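The Second Life of the Bedroom Suite

Carkska Review, December 2023

In the market town of Beaulieu, the furniture hall opens at eight, and the buyers who arrive first go straight past the dining tables. They are looking for dressing tables, bedside cabinets, blanket chests and the tall narrow wardrobes that were built for houses with no closets. Ten years ago these pieces were hard to give away. Auction houses grouped them into mixed lots, and a good many were broken up for their mirrors and handles.

The change has been gradual, and those in the trade do not agree on its cause. Some point to the rising price of new furniture. Others credit younger households, who move often and want pieces that survive the stairs. Isturent, the cooperative that runs the Beaulieu hall, handled 963 items of bedroom furniture in its last full year of records, compared with 254 in the year it opened. Its annual report attributes much of the growth to a single decision: the cooperative stopped selling suites only as complete sets.

For most of the last century, a bedroom suite was bought once and kept together. The bed, the wardrobe and the dressing table shared the same veneer, the same feet and often the same serial mark on the back. Families were reluctant to divide them, and dealers followed the same rule. When a modern buyer had space for only one piece, the sale was lost. Isturent now prices every piece separately and keeps a register, so that a buyer who returns for the matching cabinet can find out whether it is still in the hall. The register currently holds 1,907 entries.

The dressing table has gained the most from this policy. It is small enough for an apartment, it has drawers, and it can serve as a desk. Painted examples with carved or molded decoration were long dismissed by serious dealers, who regarded paint as a way of hiding poor timber. Buyers do not appear to share the objection. In the Beaulieu hall, painted tables leave the floor sooner than polished ones of the same size and age.

Restoration has had to adjust. The workshop at Bratititz, which takes in repairs from the hall and from private owners, used to strip old paint as a matter of course. It now advises owners to have the finish tested first, as layers applied before the 1970s may contain lead and should not be sanded at home. Where the paint is sound and safe, the workshop cleans it with mild soap, fills the chips and leaves the rest alone. A sticking drawer is usually cured with wax on the runners. A loose leg takes longer. The old glue must be softened and scraped away before the joint will hold again, and a repair made over dried glue seldom lasts through a second winter.

Mirrors present a separate difficulty. Old silvering darkens at the edges, and replacement glass is heavier than the original. The workshop declines to fit modern glass to a frame with thin uprights unless the back is braced. Owners are often content to keep the darkened mirror, or to use the table without one.

Prices remain modest. A sound dressing table can still be found in the hall for under 100 dollars, although carved examples cost considerably more, and delivery beyond the county is charged by distance. The cooperative recommends that buyers measure their doorways before they travel, pull every drawer out fully, and look at the underside for fresh sawdust, a sign of active woodworm.

The January sale will be the first in which the hall offers bedroom furniture on both floors.
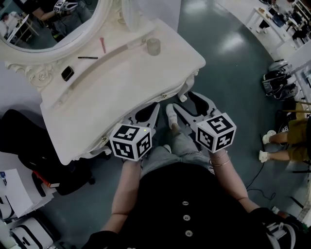 One reader in Beaulieu wrote to say that separate pricing has a cost the article passes over. Her parents' suite was sold piece by piece through the hall, and although the register told her where each part had been listed, it could not bring back the wardrobe once it had gone to a buyer in another state. She asks that families be offered the whole set for a fixed period before it is divided.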